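Setting up the wrist camera and gripper in a simulated kitchen cell

Updated June 22, 2026
Maintained by Retno Tambunan

These steps cover the Sirel two-finger gripper in the Datstead simulator. They assume the arm model is already loaded and that the joints move when you drag the sliders. If they do not, go back to the arm setup page first.

1. Attach the gripper

Open the cell file and find the tool flange entry. Set the gripper as a child of the flange, with zero offset in all three directions. Save, then reload the cell. A gripper that floats away from the flange usually means the offset was entered in millimeters. The cell file uses meters.

2. Set the finger travel

Both fingers run on one drive value, from 0 (closed) to 100 (open). Enter the limits for the left finger only. The right finger copies the left with the sign flipped. If you type limits for both, the fingers will fight each other and shake at the end of travel.

Send the value 100 and wait for the motion to stop. The fingers should stand apart with a clear gap between them. Leave them open for the next step.

3. Mount the camera

Make the camera a child of the gripper body. Do not attach it to either finger, or the view will slide every time the drive value changes. Aim it along the fingers so that both stay in view when fully open.

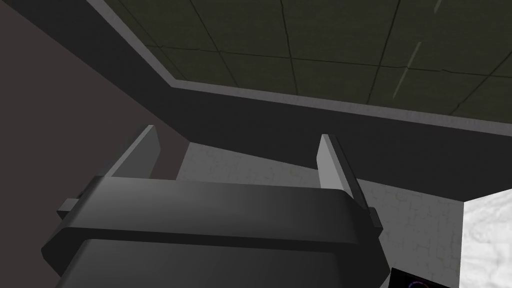
Set the near clipping distance before you adjust anything else. When it is too large, the top of the housing disappears and you see straight through the tool. Lower it in small steps until the housing is solid. Then set the frame rate to 30. Higher rates slow the physics on most office machines, and the logger drops the extra frames anyway.

4. Check the mount

Run the wrist test. It turns the last joint through its full range and saves 199 frames. Step through them in the viewer. The room should swing past while the gripper body stays fixed. If the body drifts, the camera is still tied to the world; repeat step 3.

5. Save the pose

Store the camera pose in the cell file and not in the session file. Session files are cleared when Datstead closes. Kylie Brunton keeps the shared copy of the cell file, so send her any change to the flange or camera entries before you run a batch.

Known fault: after a reload, the drive value may read 0 with the fingers still open. Send 0, then 100, and the reading will match again.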